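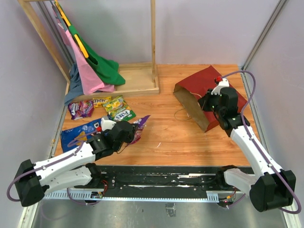

A light pine clothes rack on a wood-grain tabletop.

Drying laundry indoors is one of the most common household habits in Bernodham, and it is a regular subject of letters to the Kosteven Housing Office. In October the office finished the first full year of its home moisture program, which covers 28 apartment buildings and some 2,000 homes. The manager of the program spoke with our editorial staff about what the office has learned, what it is asking of residents, and what residents may fairly ask of the office.

The program grew out of the repair desk. During the winter before it began, the desk received 355 reports that mentioned condensation, mold or a musty smell. Most were handled one at a time. A contractor cleaned the wall, painted it and closed the ticket, and in many cases the same apartment called again the following winter.

"We were treating each call as a painting job," the manager said. "When we put the reports side by side, it was clear that whole stairwells had the same complaint in the same months. A stairwell does not develop a painting problem."

The office then sent inspectors into homes with moisture meters and a short list of questions. They asked how the rooms were heated, whether the bathroom fan worked, and where the laundry was dried. The last question made some residents uneasy. A number of them believed that drying clothes inside was against the terms of their lease and were slow to answer.

"I would like to be very plain on this point," the manager said. "There is no rule in any Kosteven lease against drying clothes in your own home. There was such a rule many years ago in some of the older leases, and people remember it. A family in a fourth-floor apartment without a balcony has to dry its clothes somewhere. Our job is to make sure the building can cope with that."

A load of washing that has been spun at low speed holds a good deal of water, and all of it ends up in the air of the room. Where the air can leave, through a fan or a window, little harm is done. Where it cannot, the water settles on the coldest surface it finds. In the Nomilwood buildings, which make up the largest part of the program, that surface is usually the outside corner of the smaller bedroom. The walls there were built without insulation, and the corner loses heat in two directions.

The manager described the smaller bedroom as the room where most of the trouble begins. It is often the spare room, so the radiator is turned down and the door is kept shut. It is also the room with free floor space, so the rack goes there. "You have a cold room, a closed door and a wet load of towels," the manager said. "Everyone in that household has made a sensible decision, and the result is a black corner behind the wardrobe."

The advice given by the inspectors is short. Residents are asked to use the fastest spin the fabric allows, to place the rack where there is a window or a working fan, and to close the door to the rest of the apartment while the laundry dries. The window should be open a little for the whole period. Opening it wide for a few minutes at the end does much less, in the view of the office, as the walls have taken up the moisture by then. Furniture on outside walls should stand a hand's width away from them.

Spacing on the rack also makes a difference. 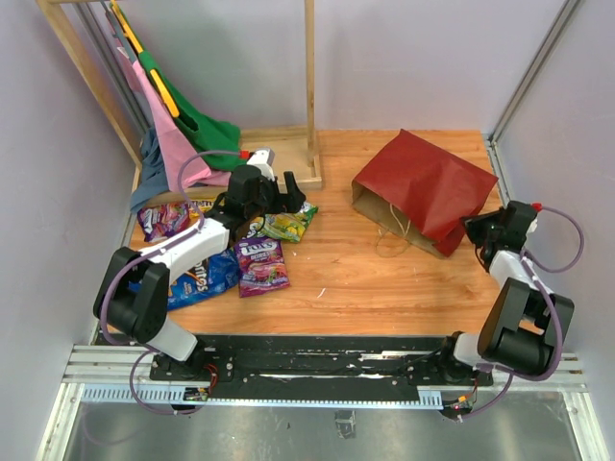 Items that hang over one another dry slowly at the folds, and heavy pieces such as sweatshirts and bath towels can still feel damp after the shirts have been put away. The inspectors suggest hanging thick items on the outer rails and turning them once. A small electric fan pointed at the rack uses little power and shortens the wait. The office does not recommend hanging laundry directly on radiators, where it keeps the heat from reaching the room.

Asked whether this advice places the burden on residents, the manager acknowledged the concern. "It would, if advice were all we had to offer. In the first months that is how it was heard, and I understand why. You report mold and a person from the housing office comes and tells you how to hang your socks. We changed the order of the visit after that. The inspector now tests the fans first, then the windows and the heating, and records any fault before a word is said about laundry."

The change in order brought results of its own. Many bathroom fans were running but moving almost no air. In several stairwells the shared duct had been blocked at roof level during earlier repairs. The office has since cleared the ducts in all of the Nomilwood buildings and is replacing the fans with quieter models that switch on when the air is humid. Noise had been a frequent reason for turning the old ones off, particularly in apartments where the bathroom shares a wall with a bedroom.

The best-known part of the program is the set of shared drying rooms. There are 3 at present, all in former basement storage areas, and all are booked through a system named Pan. Residents reserve a slot of four hours by telephone or at the entrance panel. The rooms have fixed lines, a dehumidifier and a lock that opens only for the household with the booking.

Use of the rooms has been uneven. Two are full on most evenings. The third, at the far end of the Nomilwood site, is reached by an outdoor path and is often free. "People do not want to carry a wet basket across a yard in January," the manager said. "We chose that basement for its size and its dry walls. We should have given more thought to the walk." The office is studying whether the room can be moved to a stairwell closer to the larger buildings. No decision has been made, and the current room will stay open until one is.

There have also been complaints about the length of the slots. Four hours is enough for light clothing but short for bedding, and some households have asked for overnight bookings. The manager said a trial of overnight slots would begin in one room after the new year. The rooms will remain free of charge during the trial. The cost of running the dehumidifiers is paid from the general maintenance budget and does not appear on any resident's bill.

On insulation, which many residents raise at meetings, the manager was more cautious. Insulating the outside walls is the only measure that would make the cold corners warm, and it is also by far the most expensive. Kosteven has applied for outside funding for the oldest buildings at Nomilwood and expects an answer in the spring. Until then, the office will continue to fit insulated lining board in individual bedrooms where mold has returned after two treatments.

"I would not want anyone to wait for the big project before calling us," the manager said. "If the corner is black, report it. If it was painted last year and it is black again, say so when you report it, so that we send an inspector instead of a painter."

The office asks residents to mention in their report which room is affected, whether the wall faces outside, and whether the bathroom fan holds a sheet of toilet paper against its grille. A fan that cannot hold the paper will be put on the repair list without a separate visit. Reports can be made at the Bernodham service counter, by telephone, or through the panel in each entrance hall. Residents who prefer to have a translator present at an inspection may request one when the visit is arranged.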